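Anežka Charvát was late to our call on Saturday, and full of apologies, and then she talked for so long about wallets and keys that my tea went cold beside me (I didn't mind a bit!). She runs support for Prakosmont, a small crypto wallet with 2000 users, and most of her day goes to people who have mislaid their recovery words.

"I had a man who kept his 12 words in a cookbook," she told me. "Lovely idea, until his sister borrowed the cookbook."

Her colleague Eun-seong Joo wrote the backup feature, called Posa, which splits a key among people you trust. I asked whether beginners find that frightening. "A little, yes," she said. "So we tell them to start with a small sum, 200 dollars or less, and practice getting it back before they put in anything they'd cry over."

And would she ever keep her own coins on an exchange? She laughed for quite a while. "For an afternoon, maybe. Then I get itchy."

The next release is due in December, and she hopes to sleep after that. 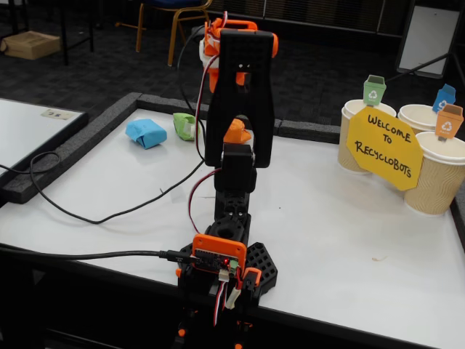
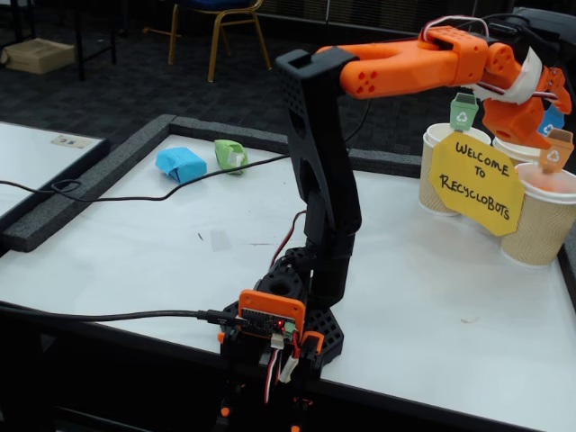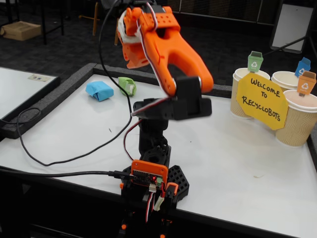
Black and orange desktop arm at a white-topped table, last of three views.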